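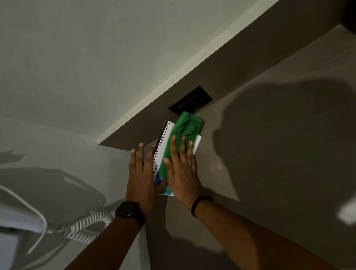
Can a Machine Wipe Down a Counter Yet?

Welcome back to the gallery, and thank you to everyone who wrote in after the last batch on folding towels. So many of you asked for something smaller and plainer that I thought we'd go about as plain as it gets this time: a cloth, a counter, and the few things that live on it. I've been keeping these pages on household chores and the machines that are supposed to take them off our hands for long enough to have become fond of the dull ones. Wiping a counter is a lovely dull one. Most of us do it while thinking about dinner.

If you're new, the idea is simple. I put up pictures of ordinary work and say a little about where the machines stand with it. I'm not an engineer (I sold kitchen fittings for years and then stopped), so please read these notes as coming from an interested neighbor with a lot of opinions about countertops.

The short answer to the question in the title is "some of it, on a good day." A bare, flat surface with nothing on it is well within reach, and has been for a while. What still gives trouble is everything we leave lying about - the phone, the calendar, the stack of papers that has been meaning to go somewhere else. Gavin Imrie, who writes to me more often than anyone and usually to disagree, thinks I'm being stingy and that the clutter problem is nearly licked. I hope he's right! He sent me 923 words on it, and I enjoyed nearly all of them.

Paper under the cloth

A spiral notebook, perhaps a planner, caught up with a bright green cloth, and a hand flat on top of the lot. I find this the most interesting part of the whole chore. A person's fingers know straight away that there's a notebook under one palm and a cloth under the other hand, and they press accordingly. A gripper with two fingers has a much thinner idea of what it's got hold of. The Voltero arm I watched last spring could pick up a folded cloth very nicely, but when a sheet of paper came up along with it, it carried the pair of them off together quite happily and wiped with both.

The coiled phone cord off to the left is another old enemy. Cords move when you nudge them, and they don't move the same way twice. The Clerarell people told me they train on cords separately, 200 short sessions of nothing else, which I thought was rather sweet of them.

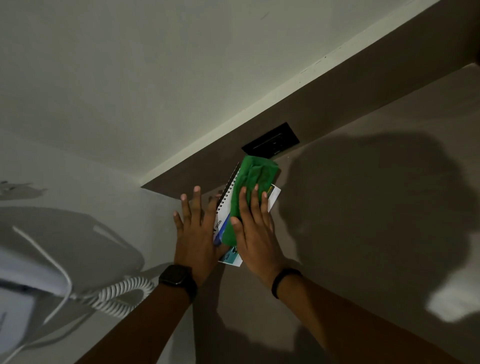
The open stretch of counter

Now for the encouraging part. Give a machine a good matte surface and a cloth it already has hold of, and it will do respectable work. Back and forth, up to the wall, back again. Giáp, the little kitchen unit that readers keep asking me about, does a stretch like this in 60 seconds if everything has been cleared off first, and I'd have no complaint about the finish. My one grumble is the clearing off. If I have to move the calendar myself, I've done half the job, and I may as well pick up the cloth while I'm standing there.

Corners are where the hand still wins by a mile. You bunch the cloth up under your palm, push a bit of it ahead of your fingers, and it goes right up into the place where the counter meets the cabinet. A flat pad on a wrist joint leaves a small triangle behind. I've seen it on every machine I've been shown, and I do look for it now, which I'm told makes me a tiresome guest. The Himell has a pointed pad that's meant to help, and a reader in Duluth says hers gets closer than most, though she still goes around afterward with a fingertip in a dishcloth, as my mother did.

Then there's the business of outlets. You and I slow down near one without thinking about it. The better machines keep well clear, and so they leave a border around it that somebody has to come back for. I'd rather have the border, to be fair to them. The page on stovetops and knobs goes into this at more length, and it's had 3,106 visits, so I know I'm not the only one who frets over such things.

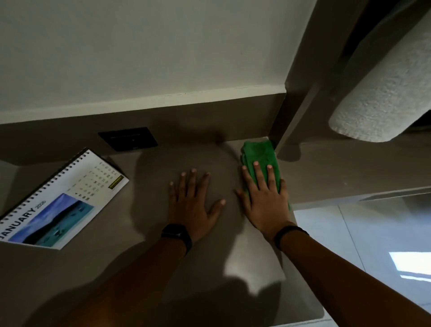

Duluth, April

The corner again, with the cloth bunched under the palm, and the calendar well over to the left. Set out like this, with a good clear space between the paper and the cloth, I think a decent machine could manage most of it today. I'd still want to do the last few inches by the cabinet myself, and I'd keep an eye on it near the outlet plate. Paper towels are a separate story - tearing one off cleanly with a single arm is harder than it sounds, and I'll give that its own page once I've seen a couple more machines try.

Do keep writing in, especially if you've got one of these things at home and it has surprised you, one way or the other. Windowsills are next.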